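4.2 Collecting in other people's homes

By the time we started on the second batch of recordings I had become a little skeptical of our own lab table. It was a very nice table (flat, evenly lit, nothing on it that we hadn't put there), and the policy we trained on it, which we call Serra, did very nicely on it too. Then we took Serra to an apartment and it fell apart on the second object. So for Skorkach, the dataset we describe in this section, we went the other way and sent the hand-held grippers out to people's homes, and asked them to pick things up and put things down with whatever they already had lying around.

I want to spend some time on what that did to the data, because the numbers in Table 3 make it look tidier than it was. Skorkach has 1,305 episodes from 29 homes. We kept the instructions to collectors short: choose a container, choose some things that belong in it or near it, and tidy up. We didn't send a kit of objects and we didn't ask anyone to clear the background. A few collectors asked if they should, and we told them to please leave it!

The part I had underestimated was thin stuff. Sticks, skewers, spoons, wire, anything long that has almost no width. In the lab set we had pens and one chopstick, and I thought of those as the hard cases. In the homes, thin things come in bunches and they cross each other, and they stick up out of cups and boxes at odd angles, and when the wrist moves fast they smear into the tablecloth. Figure 4 comes from one of the stick-and-spoon episodes, and I picked it mostly for the blur. The striped stick near the right pad is streaked by motion, and so is the paper box behind it, while the checked cloth gives the tracker plenty of crossing lines to hold on to. Our old filter would have thrown this kind of frame away.

Figure 4. A view from the gripper camera in a home episode, with the fingers spread and several thin objects between them. The paper box with the cut-out windows holds a metal spoon; star decorations lie on the cloth.

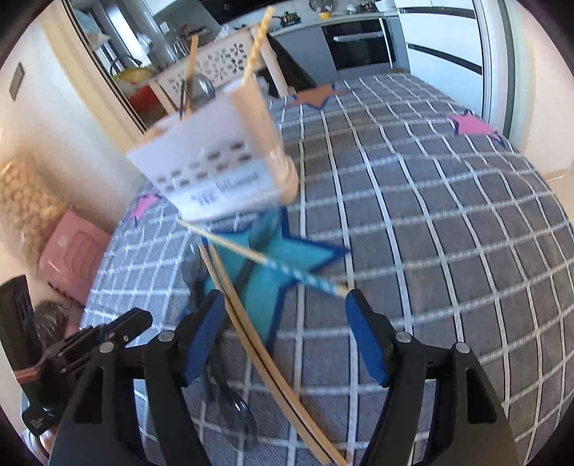 4.3 What we did about the blur

Our first idea was the obvious one, which was to drop blurred frames. Onine, our labeling tool, already computes a sharpness score for each frame, so it cost us nothing to try. It was a bad idea. The fast wrist motions tend to come right before a grasp or right after a release, and those are exactly the moments the policy needs to see. With the filter on, Serra learned to hover. It would drift over to a spoon handle, slow down, and then sort of wait there, and I spent an embarrassing afternoon checking the gripper motor before I thought to look at the training set.

So we kept every frame and changed the weighting. Each frame still gets its sharpness score, but we use the score only to decide how much the frame counts in the pose loss, and we leave the action loss alone. The thinking is that a smeared stick is a poor guide to where exactly the stick is, but the collector's hand still knew what it was doing. We also read the two finger pads separately (they're blue, and easy to segment even when everything between them is a mess), which gives us an opening width we can trust in almost any light.

We then ran both versions on Nisport, our held-out set of household scenes, with 90 trials per version. I'll leave the full breakdown to Section 5, but the weighted version stopped hovering, and most of what it gained was on long thin objects. For chunky things like jars and lids there was hardly any difference, and I wouldn't read much into the little that there was.

Two things still bother me. The first is clear plastic. A dark see-through spoon on a patterned cloth is a rotten target, and the pose estimates jump between the spoon and the lines of the pattern behind it. Weighting doesn't help there, since the frame can be perfectly sharp and the estimate still wrong. The second is bundles. When several sticks share one container Serra will often close on more than one, and our success measure counts that as a miss even if the stick it was asked for comes out. I went back and forth on whether to change the measure and in the end left it alone, so please keep that in mind when you compare our bundle scores with anybody else's.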